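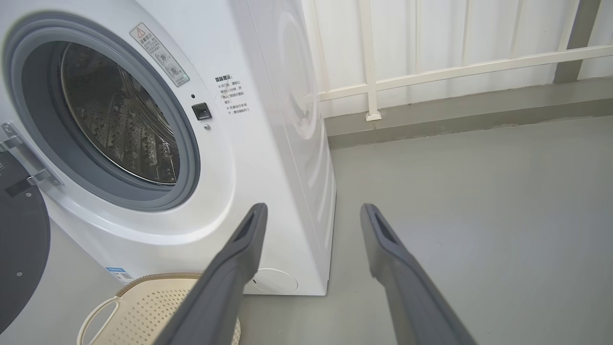 March
By Kenta Uchida

The laundry at Greco starts at 5:30 in the morning, and for most of the years Marlene has worked there, the first hour was the one she liked least. She runs the wash floor at the company's Lullville site, which takes in linens and uniforms from small care homes and guesthouses between Lullville and Plandaston. She has been there 14 years.

"You came in, and whatever the evening people hadn't got to was waiting for you," she says. "You bent down, you pulled it out, you carried it over, you bent down again. By seven your back had opinions."

Since last fall, part of that work has been done by 2 robot arms on wheeled bases, supplied by a firm called Nultholm. They load and unload the small front-loading machines along the back wall, the ones used for personal clothing that can't be mixed in with the bulk wash. The big washers are still filled by hand and by cart.

Marlene agreed to talk about the change on the condition that only her first name be used. We sat in the break room, where she could hear the floor through the open door. She got up twice to check on something and came back both times without saying what it was.

She didn't ask for the robots and wasn't against them. She heard about them at a staff meeting, along with everybody else, between a notice on parking and one on the new time clock. "Somebody asked if we were losing people. The manager said no one on the current staff would be let go. I wrote down the words he used. I still have the piece of paper."

So far that has held. The wash floor had 12 people before the arms came and has 12 now, though two of them have changed jobs. One moved to sorting and the other to deliveries. Marlene is careful about how she puts the rest of it. "Nobody was let go. But when someone retires this summer, I don't know if they will hire for that place. I've asked. They say it's being looked at."

The first weeks were slow. A technician from Nultholm stayed on the floor and taught the arms one job at a time, starting with finding the open door of the washer and reaching into the drum. A person does this without thinking. The arm had to learn where the rubber seal was, because if a gripper caught on it and pulled, the seal could come away from the ring.

"I thought the hard part would be the clothes," Marlene says. "The clothes were hard too. But we spent days on doors. If the door isn't all the way open, the arm won't go in. It just stops and waits, and the light goes on. So the first thing we all learned was to open the door the whole way, every time."

Socks were the next problem. The arm would empty a drum, report that it was finished, and leave a sock pressed flat against the metal at the top. The residents of the care homes notice a missing sock, and their families notice even more. For a while a person checked every drum after the robot had been in it, and Marlene admits this took nearly as long as doing the job by hand.

They still check, but faster. Someone walks the row with a flashlight at the end of each cycle and turns the drums a half turn. About 26 loads of personal clothing go through on an ordinary shift, and she says most days the check finds something. She would keep doing it even if it found nothing for a month.

The baskets had to change as well. The laundry used to have several kinds, bought at different times, and people had favorites. Now the ones by the small machines are all alike, and they have to be set down close to the front of the washer. Marlene had tape put on the floor to show where. It wore off under the carts, and she had it put down again.

"People complained about the tape more than they complained about the robot," she says. "You've put your basket where you like for ten years, and now there's a line. I understand that. I didn't like it either."

I asked what she does with the hour that used to go to bending and carrying. She thought about it for some time. Part of it goes to the arms themselves, wiping down the grippers and clearing stops. Part goes to mending, which used to be sent out. And part goes to reading labels, a job that was often skipped in a rush. She says fewer wool sweaters are being ruined, but she hasn't kept a count and doesn't want to claim more than she knows.

Her back is better. She mentioned this late in our talk, and without much weight. She also said the floor is quieter in a way she hasn't gotten used to. Two people used to work each row together, one on the washers and one on the dryers, and they talked. Now one person can cover the row. "You look up and your friend is at the other end of the building. We get our coffee at the same time now, on purpose. That was my idea."

Pay has been the sorest point. The people who clear stops and reset the arms went through a short training with Nultholm, and some of them think it should count for something. Greco has offered a small increase for the shift leads only. Marlene is a shift lead, so she gets it. She thinks the others should too, and has said so to the manager.

"If the thing stops at six in the morning, the technician isn't here," she says. "He's in Plandaston, asleep. It's one of us who fixes it. So that's a skill. You should pay for a skill."

Greco plans to try the arms on folding towels next. Marlene has seen a demonstration and was not impressed by the speed, although she said the corners were neat. She would like the next one to lift the wet bags off the truck, the heaviest job in the building and the one where people get hurt. She has put this in writing too. The answer she got was that the bags are too different from one another, for now.

A buzzer sounded on the floor while she was telling me this. She listened for a second, said it was only a dryer, and then went to see to it anyway.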